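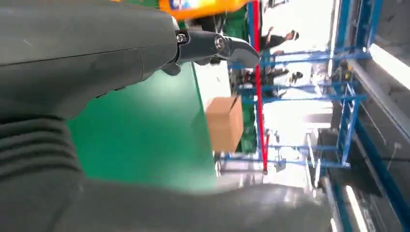 Black gripper finger with two bolts

Nevalari is looking for 8 home sellers to test the Stivimis label printer before it goes on sale in August. You need a phone or laptop with Bluetooth and orders to ship.

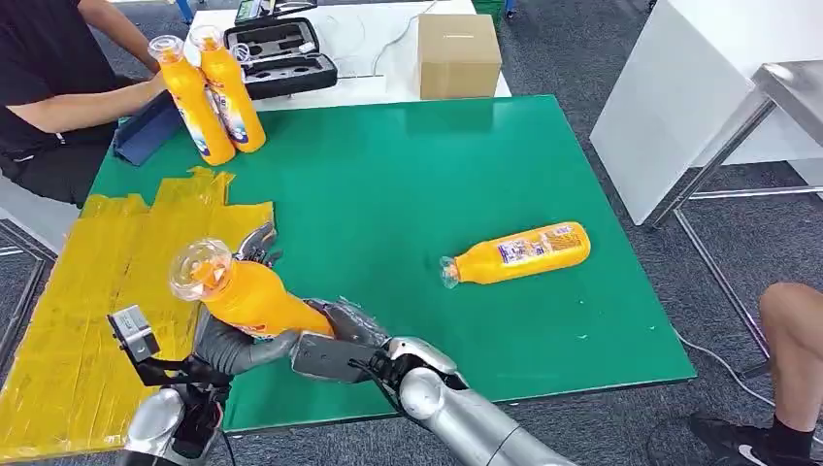 Product Testing / Vurkville and remote

You will print 3000 labels over 4 weeks and fill out a short form after each roll. We supply the rolls.

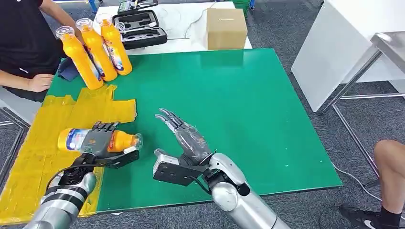

A tester from the last round wrote: "Pairing took me two tries, then it stayed connected. Get the long power cord." The long cord is now in the box.

Testers keep the printer.

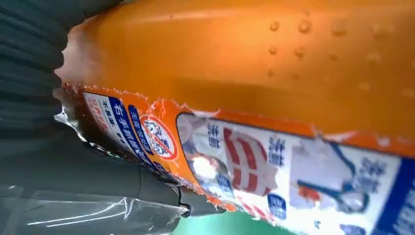
Sellers who list through Dobre can apply too. Use the form on our Contact page. Posted 20/03/2019.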